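To: sandanside-manip list
Subject: Re: [sandanside-manip] wrist view vs. overhead view for connector extraction, updated numbers
Date: January 2022

> Thanks for circulating the draft. Two questions before I try to reproduce
> it here. First, you report that the wrist-only policy beats wrist plus
> overhead on connector release, which is the opposite of what we see on
> our own cells. Is that on the full set or only on the held-out chassis?
> Second, the draft says the occlusion mask is "computed once per approach".
> Does that mean the mask is frozen while the gripper descends? If so I would
> expect it to go stale very quickly in a desktop case.

Answers in order, then the table corrections I owe the list.

The figure in the draft is for the held-out chassis only. I should have put that in the caption and will fix it in the next revision. On the full training set the two configurations are within noise of each other. The gap opens on cases the policy has not met before, and our reading is that the overhead stream lets the network memorize the layout of a given model. Shuffling the overhead frames between episodes of the same chassis costs almost nothing at test time. Shuffling the wrist frames is ruinous, as one would hope.

For reference, the full set is 3505 demonstrations. After removing episodes with a force spike before contact, or with a gap in the joint log, 3316 remain. The held-out portion is 148 episodes, all from chassis that do not appear in training. The Villalobos loader still reads the unfiltered index by default, so please pass the filter flag explicitly or your totals will not match ours.

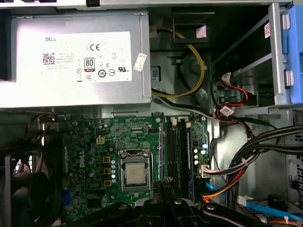
The mask is frozen in the xy plane only. Depth is rescaled on every control tick from the forward kinematics, so the outline of the fingers stays put in the wrist view while the region behind them is reprojected. It does go stale, as you suspected, and the failure is worst where flexible cable crosses the approach path. A Dell board is a useful case to think through. The processor sits in its socket with no heatsink on it, so that part of the workspace is rigid, flat and easy to reproject, and the mask holds there all the way down. The white multi-pin connector over by the memory is another matter. Its wires run out to the right and join a thick bundle of black cable that sweeps back in toward the board, and any plane fitted at the start of the descent is fitted partly to that bundle. We had been treating those two regions identically. The new version fits the plane to board pixels alone and marks everything else as unknown.

Marking cable as unknown has a cost. The policy slows down near it and sometimes times out. We raised the episode limit to compensate, and I am not fond of that fix. A better one would be to update the unknown region from optical flow between ticks, but on our hardware the flow estimate does not finish inside the control period. If someone on the list has a faster implementation that tolerates specular metal, I would like to try it.

Some smaller points on the method, mostly for people running Plamix:

The Plamix release resizes the wrist frame before it applies the mask. Ours masks first and then resizes. The order matters at the finger edges, where interpolation otherwise bleeds gripper colour into the neighbouring pixels. With dark fingers over a green board the bleed is small. Over black cable it is invisible by eye but still moves the attention maps.

Label text is not used as an input feature. We blur the compliance labels on power supplies during augmentation, after finding that an early checkpoint was keying on them to identify the chassis. This was the same memorization problem in another form.

Grip force is normalized per gripper, not per connector. The draft has this backward in section 2.

Corrections to the table: the rows for "memory" and "drive data" were swapped, and the standard errors in the last column were computed over attempts when they should have been over chassis. The ranking is unchanged. The intervals are wider, and for drive data they now overlap, so I am withdrawing the claim of a difference on that row.

Corrected table and configs are on the Trasitz mirror in the same directory as the draft. The April checkpoint is still there for comparison, but it predates the mask change and should not be used as a baseline.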